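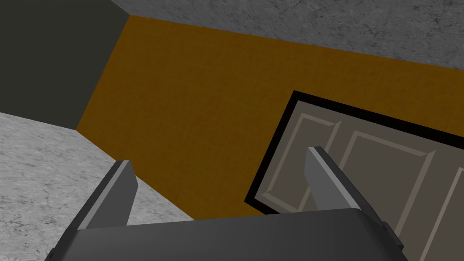
Do we need the full 90 teleop demos per task before training, or can we stop early?

Stop when held-out action error is flat over two successive batches. For the small-box task that has been well short of the full set. Door tasks still want all of them, mostly on account of the approach phase.

October 2026, sim bench, remote-control sessions

Work today: bimanual teleop in the bathroom layout, controllers mapped one to one onto the two wrists. Base driven with the left thumbstick. Wrist and head streams recorded together. Jemon build from last week, no changes to the physics settings.

Total on disk is now 3,727 episodes across all layouts, of which 1,591 have passed the replay check. The rest are either unchecked or failed. Replay failures are still dominated by contact drift: the logged joint targets are good, but the object settles a few millimeters off at reset and the grasp closes on its corner. Fix is to log object pose at every step and restore from that instead of from the seed. Patch written, not merged.

Operator lag: measured at the controller, steady through the morning, worse after lunch when the Mestdale render jobs started on the same node. Moved the session to the other node and it recovered. Do not schedule both together again.

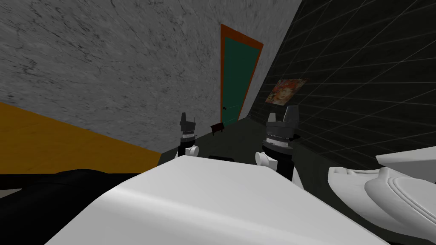
With the lag fixed, the next complaint was clutching. When the operator releases the clutch and re-grips, the wrist target jumps by whatever the hand moved in between. Cleleck's retargeting code zeroes position on re-grip but leaves orientation alone. Changed it to zero both. The jump is gone in the log plots. Operators need to relearn the feel, so the first few demos after the change are tagged and kept out of the training split.

Also trimmed idle time at the start of each episode. Any lead-in with joint speed below threshold is cut down to two frames. Without this the policy learns to sit still.

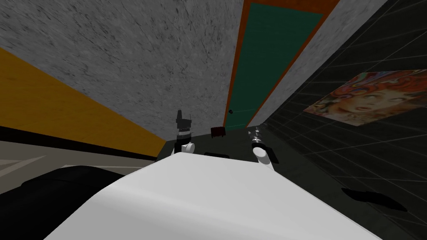
Labeling rules need tightening before the next batch. At present "approach" ends when the operator presses the phase button, and everyone presses it at a different distance. Proposal is to end it by geometry, on the distance between the nearer gripper and the object. In the head view the dark red box on the floor lies between the two arms and farther out than both, so choice of arm is ambiguous and has to be logged explicitly as well. Default to right unless the operator says otherwise.

To do:
- merge pose logging, rerun replay check on the failures
- write the geometric phase rule, compare with button presses
- ask Nikolaidis group for their clutch settings

T. Oshima

Comments (3)

rk_bench: Does the orientation reset apply to both hands, or only the one being re-gripped?

Takeshi Oshima: Only the one being re-gripped. The other stays live.

dvl: Replay check on my copy fails at import after the pose patch. Old config file, I think. Will try with a clean one on Monday.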